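About Levonley

A small school for upholstery and soft furnishing, up the stairs on Lelgate
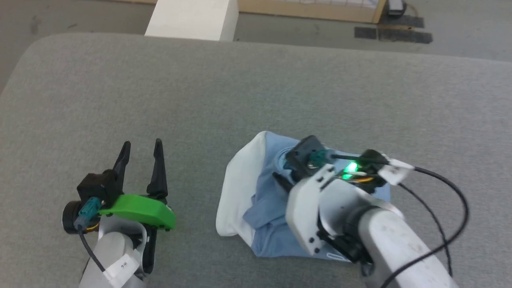 Levonley teaches people to take a tired chair down to its bones and build it back up again. We run evening classes, Friday day classes and a longer course for people who think they might want to do this for a living. Most of our students have never held a tack hammer before they come to us, and we love that first night, when somebody pries out the first staple and realizes there are a few hundred more to go!

We started in a rented room behind a paint store in Sketthorpe, with 12 students and one sewing machine that had to be coaxed. The room was cold and the stairs were narrow, and getting a wingback up them took two people and a lot of talking. But the classes filled, and then they filled again, and people who had finished one chair kept asking if they could bring in another. After a few years of that we moved to Lelgate, where we have 15 benches, a proper cutting table and a freight elevator (we still get a little excited about the elevator).

What we teach

Everything starts with stripping. It's slow, dusty work and you learn more from it than from any book, because each layer shows you what the last upholsterer was thinking. Students find horsehair, straw, old coins, hairpins, bits of newspaper used as padding. We ask everybody to keep the old cover in one piece as far as they can, label each panel and hang it up. It becomes the pattern for the new one.

From there we go on to webbing, springs, burlap, stuffing and stitching, and then the top cover. We teach both traditional and modern methods. The traditional side means hand-tied springs and stitched edges, and it takes a while. The modern side means foam, batting and a staple gun, and it's quicker, though a foam seat cut badly will bother you every time you walk past it. We like both, and we try not to be snobs about either one. A dining chair that gets used every day by small children probably wants foam and a cover you can wipe down.

Drop-in seats are where beginners start. After that come stools and footstools, then an overstuffed seat, then whatever you have at home that's been waiting. We do ask that your first armchair have straight arms. Deep buttoning comes later, and it's worth the wait – there is something wonderful about pulling the last button down and watching the folds settle.

The year-long course

Our longer course runs for 480 hours, spread from January to December, with a break in the summer. It covers frame repair, pattern making, machine sewing, cushions and piping, pricing a job and talking to customers. That last part surprises people. A lot of the trade is explaining to somebody, kindly, why four yards of that lovely striped fabric won't be enough, and we spend a whole week on measuring and estimating so you can say it with confidence.

Students on this course finish with a portfolio of at least five pieces. One of them has to be a piece they didn't choose. We keep a storeroom of donated furniture for this, and we draw numbers on the first morning. Some of the best work we've seen came out of chairs that made the whole class groan.

Our fabrics and supplies

We keep webbing, twine, tacks, burlap, batting and calico in stock, and you pay for what you use. Top fabric is up to you. Bring your own, or go through our sample books, or dig around in the remnant bins by the window. A good heavy wool is very forgiving and we push it on beginners shamelessly. Velvet is less forgiving. If you've set your heart on velvet, come and talk to us first and we'll show you how the pile runs and how to mark it so all your panels face the same way.

We buy most of our twine and webbing from Sandberg, who have supplied us since the Sketthorpe days and will cut odd lengths without complaint.

Old foam goes home with the student. Older foam often won't meet current fire standards, and we don't put it back into anything.

The chair clinic

On the last Friday of the month we open the doors at 6 p.m. for the chair clinic. Bring a chair, a stool or just some photos on your phone, and we'll tell you what we think is going on inside it and what it would take to put right. It's free and you don't have to sign up for anything afterward. To date 418 pieces have come through the clinic, along with a piano bench full of sheet music and a very heavy ottoman that turned out to have a second, smaller ottoman built into the middle of it.

Coming to visit

The workshop is on the second floor. The freight elevator is around the side, and if the gate is down just ring the bell and one of us will come and get you. There's a loading space out front that you can use for 15 minutes, which is plenty of time for a chair and a bit tight for a couch. Please wear closed shoes and something you don't mind getting covered in fluff. Long hair should be tied back if you're going to be at the machines.

We have aprons, goggles, dust masks and all the hand tools. Many students end up buying their own magnetic hammer and regulator by the third or fourth week, and we're happy to tell you which ones we like, but please don't rush out and buy anything before you start.

New evening classes begin in January, and places on the year-long course open for booking in the fall. If you'd like to look around first, come by during any Friday day class. There'll be a kettle on and plenty of noise, and you're welcome to have a go at stretching some webbing while you're here.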